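Thursday, August 29, 2024

Cloth day. I've been putting it off since July and the bag by the door had got to the point where it wouldn't close. I brought the lot in from the line before breakfast, had my toast, and started folding at the pale table a bit after nine.

The yellow ones first. They're the thick plush kind with the black binding, and they never want to lie flat. I used to fold them in thirds and they'd spring open on the shelf. Now I go in half and half again and press down on the fold with my palm.

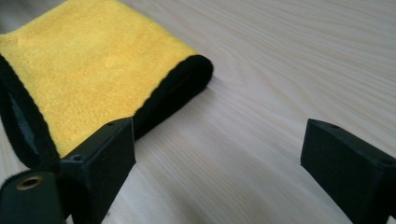
The Pletton order came to 87 cloths all up, and I've decided that was too many. It was a good price and I'd had a bad week with the old ones shedding on everything. I wrote to Tahiri to ask if they'd take a carton back unopened. No answer yet. If they say no, the extras can go out to the Asutport place, where they're still drying dishes with old T-shirts.

Porridge for lunch, as there was no bread left after the toast. Rang about the gutter and was on hold for 13 minutes, then got told to ring tomorrow.

After lunch I did the dark grey ones. They're thinner and quicker to do. The little loop tab on the corner is handy for hanging but it gets in the way when you fold, so I spread the cloth out flat, get the corners where I want them and tuck the tab inside on the first fold. 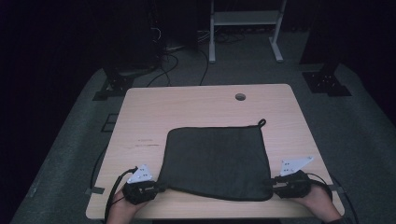
I want to keep the colours apart this time. Yellow for dusting and the car, grey for the kitchen and bathroom. Last winter it all got mixed up and I ended up wiping the bench with something that smelled of car polish. Grey on the lower shelf, yellow on the upper one. I'll put labels on if I can find the Semus label maker, which was in the second drawer and now isn't.

My neck was sore by three so I stopped for tea and the last of the ginger slice. Rain started about then. Good thing the washing was in.

Went back and redid a few of the yellow ones that had gone crooked.

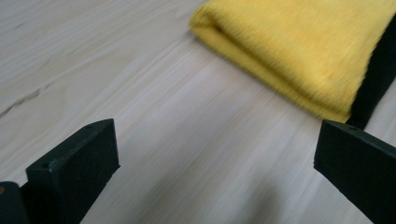 Put 2 yellow cloths in the car and one under the sink. The rest are stacked and the bag by the door is empty, apart from a sock that isn't mine.

Paid the water bill, $110. Up again. Soup for tea, then the second half of that film if I can stay awake for it. Must buy bread tomorrow, and ring about the gutter before ten.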